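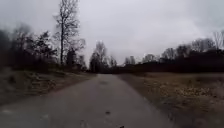
The Starnell Path Survey Service offers landowners, municipalities and parks departments a regular record of the condition of their minor paved routes. The service was designed for narrow paths and lanes that are not covered by a standard highway inspection contract. Such routes seldom have curbs or painted lines, and the edge of the asphalt is often ragged where it meets bare earth and grass, as it is along the open field at Bonholm. The survey software therefore locates the margin from surface texture and does not depend on markings of any kind. Dark patches on the surface are entered as observations for review, and a member of the Starnell office staff decides whether each one should be passed to the client as a defect, a stain or standing water.

This gallery presents views from the Bonholm demonstration route, which was prepared for prospective clients of the service. The route comprises 18 survey sections, and each section receives its own page in the client report. Clients may request the complete Bonholm report from the Starnell office before entering into an agreement.

Bonholm was selected by Benjie Buenaventura, Head of Field Services, in consultation with the engineering firm Kadrić. The selection criteria called for changes in width, soft verges, and at least one stretch with an embankment on one side.

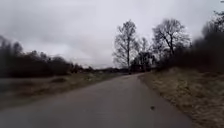 Kadrić also advised on the form of the written report. Each section page states the usable width of the pavement, the condition of both margins, and any loose material recorded on the surface. Leaves and mud are listed separately from surface damage – a distinction requested by several parks departments, whose cleaning and repair budgets are held by different offices.

Reports are delivered within 11 working days of the final survey run. Clients receive a printed copy and a data file suitable for most asset management systems. Records are kept for the duration of the agreement, so that the condition of a given section can be compared from one survey to the next.

Service agreements are offered in two forms. The single survey covers one route and one report. The annual agreement provides for repeat surveys of the same route, with the first normally scheduled in September, before the heaviest leaf fall. Routes managed under the Dunska regional program may be combined under one annual agreement, provided that a single office is named as the point of contact.
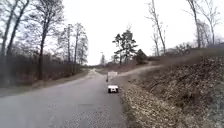
Small wheeled robot on the right side of the lane, approaching the turnoff to the dirt path. Bonholm demonstration route.

Side paths are excluded from the standard survey unless they are named in the agreement. Unpaved branches can be assessed for access only, and no surface rating is issued for them.

Requests for a quotation should include a map of the route, its approximate length, and the name of the office responsible for maintenance. Inquiries may be addressed to Benjie Buenaventura, Field Services, Starnell, extension 112. Please quote gallery reference 736 when requesting the Bonholm report.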